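Troketti Open Lab Afternoon: Frequently Asked Questions

When and where is it?
The open lab runs in April at the Drastham site, from 1 p.m. to 4 p.m. The entrance is on the parking lot side. Doors close to new visitors at 3:30.

Do I need to register?
Yes. Groups are limited to 200 visitors over the afternoon. Registration is free and gives you a start time. If you miss it, ask at the front desk and you will be placed in the next group with space.

What will be shown?
There are four stations: hand-held gripper demonstration, arm motion planning, simulation, and finger pad wear. A group spends 15 minutes at each. The order varies by group.

What is the hand-held gripper for?
An operator holds it and performs a task by hand, such as picking up a part and placing it in a tray. A camera on the tool records the motion from the gripper's point of view. The recordings are then used to train a control policy for a robot arm. No arm has to be running while the recordings are made.

Can visitors use it?
Yes, at the first station. Each person gets two attempts at the pick-and-place task. Visitors under 12 need an adult at the table. Recordings made by visitors are deleted at the end of the day unless you sign the consent form.

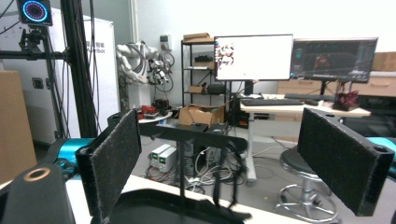
View from the hand-held gripper, fingers open, with the workstations behind.

Why are the fingers padded?
Bare fingers slip on smooth parts and mark soft ones. The pads are consumables and their edges fray with use. The finger pad station covers how we decide when to replace them.

How much data has been collected so far?
The Pustby task set holds 1726 recorded demonstrations. Part of it was recorded at our partner lab in Cáceres with the same tool design — the file format is identical, so the two sets can be merged without conversion.

Will the robot arm be moving?
At scheduled times only. Stay behind the floor tape while it is powered. Staff will stop the arm if anyone crosses the line.

Can I take photos?
Yes, without flash. Flash affects the cameras. Please do not photograph the monitors at the simulation station.

Is the lab accessible?
The route is step-free. There are cables on the floor in the work area, so wheelchair users are taken in by a separate aisle. Note this on the registration form.

Is there seating?
A few stools. Most of the visit is standing.

Can I bring my own parts to test?
One item per group, under 500 grams, dry and with no sharp edges. Hand it to the operator before the session starts.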